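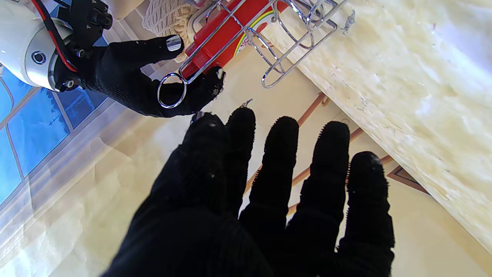
WORKSHOP TIPS > Club Night

Gloves for robot hands, and what we've learned

By Mikkel Eyvindsson, April

I look after the hands at the Drimulthorpe robot club, so most of my evening goes on gloves. We use black knitted ones, and they pick up every bit of lint going. A strip of masking tape wrapped sticky side out round two fingers gets it off in seconds - do the tips first, that's where the fuzz builds up.

Shiny wire things are our favourite practice pieces this term. Start with a rack that has a ring or loop at one end and let the hand go for that, it's so much easier than a straight bit of rod! Bergþóra Skov puts something red in hers so the younger ones can see where the rack is on the screen.

Keep the second hand open and well back until the first has hold. We bashed knuckles 43 times last term (yes, I kept a tally) and nearly all of them were from rushing in with both.

Wash gloves by hand, cool water, dry flat. Mine went in with the towels once and came out fit for a doll.

Recent tips
Taming loose cables on Momov
Five jobs for old bicycle spokes
Sorting screws after the Mestolness meet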